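Bench notebook, August

Open day prep and the open day itself, same entry. I was on the teardown cell from 8 in the morning until we closed the doors, so this is mostly about that cell. Meron Mersha had the front desk and the Oltton conveyor and will write those up herself.

Setup

Moved the cell out to the main floor the afternoon before. The arm went on the low Ginham stand, the one with the levelling feet that creep. I checked level twice and tightened the locknuts. If you use that stand again, check it after lunch too. It had dropped a little on the window side by the time I looked.

Barrier at 40 inches from the farthest reach. Bezawit Feyisa wanted people closer so they could see into the case. We compromised by leaving the barrier alone and putting the wrist camera feed up on the big screen. That worked better than I thought it would. People watched the screen more than the arm, and the kids mostly wanted to know which part of the screen was "the robot's eye."

Speed capped at 500 mm/s in free motion and dropped to 13 mm/s for anything inside the case. I got asked a lot why it was so slow. I told people that the slots sit close together and the board flexes if you push on it wrong, and most were happy with that.

Demo content

The plan was memory modules and nothing else. Dell desktops, case on its side and open, arm works from above with the two-finger gripper. The case stays put on the mat and we don't clamp it. We talked about doing the coin cell as well and I'm glad we left it out, the fingertips we have are too wide for the holder and I didn't want to be prying at it in front of a crowd.

Sockets are bare on the demo boards. One visitor asked if the robot had taken the processors out. It hadn't, those come out by hand, and I should have had a sign saying so.

The two things that matter for the approach are the latches and the cables. The latches on these boards are white, and the detector likes them against the black slots. The power supply wires are the bigger nuisance. They spring back toward the board after you tuck them in and they are never in the same place twice. Bezawit's fix was to treat everything on the supply side of the case as off limits above board height and make the arm come in from the other side.
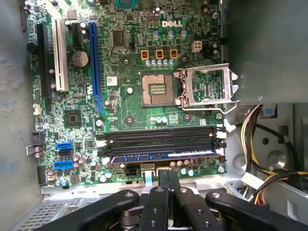
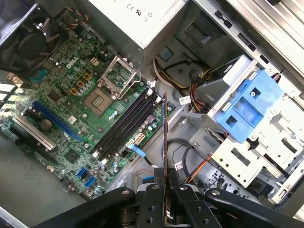 The vision side held up. What drifted was the light. The sun comes across the main floor after 2 and the shiny metal in the case blows out, which pulls the exposure down and makes the slots hard to find. I hung a sheet of foam board on the window side and re-ran the exposure lock. Next time hang it first thing.

Grip

Force setting is the one I'd change. I had it where we run it in the back lab, and that is fine for a bench where you can stop and look. With people watching you want a bit more margin. A module slipped in the fingers on one of the morning runs. It didn't fall, it only tilted, but the place step then refused because the angle was out of range. I stopped the cell, took the module out by hand, restarted from home. Went up one step on force after that and had no more tilts.

The Nideck pads are wearing on the inside edge. You can feel a groove with a fingernail. I have a new pair in the drawer and will fit them before we run anything else.

Also, the finger linkage picks up dust. Wipe it down, don't blow it out, the air just drives it into the pivots.

Questions worth keeping

A man who repairs office machines asked what happens if a latch is already broken. We don't handle that. The detector reports the latch as found or not found and a snapped one would probably still come up as found. I wrote his question on the board for Bezawit.

Someone from Hägglund asked about doing laptops. I said no, and explained about the screws. She asked whether we could share the case layouts we have measured so far. Meron has her card.

Several people asked if the robot learns by itself. I said that it follows steps we wrote and uses the camera to correct where it goes. Bezawit gave a longer answer to a group of students and did it better than me, so I've asked her to write it down for the next handout.

Pack up

Cell back in the lab, stand still on the main floor by the side door, needs two people and a cart. Barrier posts are in the closet. The foam board is behind the cabinet, please leave it there.

To do
Fit the new pads and redo the grip test.
Replace the locknuts on the Ginham stand or stop using it.
Sign for the cell: processors removed by hand.
Broken latch case, ask Bezawit if we can collect a few bad boards.
Save the raised force value as its own demo profile so the back lab setting stays as it was.
Send Meron my notes on the Hägglund visit.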